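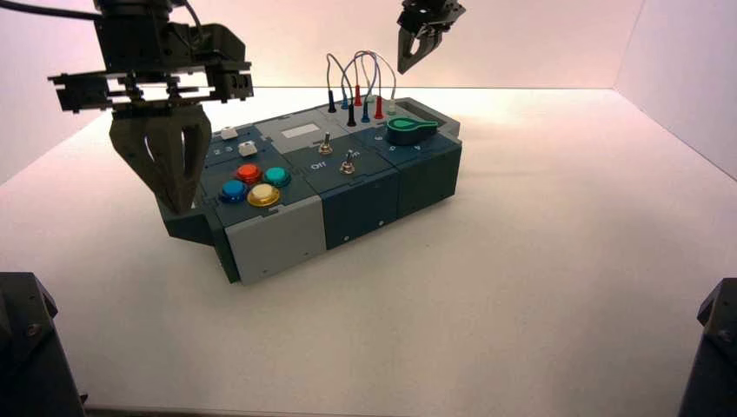
Push buttons in orange, green, blue and yellow.

Marit Lindholm has run the repair evenings at Lalen for 6 years. Started with toasters. "Mostly still toasters," she says. Kettles too, and lamps, a lot of lamps.

We meet before opening, she's eating a sandwich standing up. Last year 102 things came through the door, and she wrote every one in a notebook. Radios are her favourite. "You open one up and someone's been in there before you. Tape, bits of string." Worst are hairdryers. Wont say why.
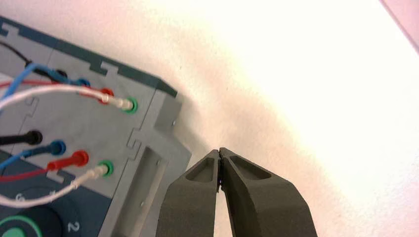

Plugs and sockets, black, blue, red and green.

Money? The hall costs around 400 a month, paid from the tin by the door. In April they move to a bigger room at Saha, upstairs, no lift. She isn't keen on the stairs. "Someone will bring a washing machine. They alway do."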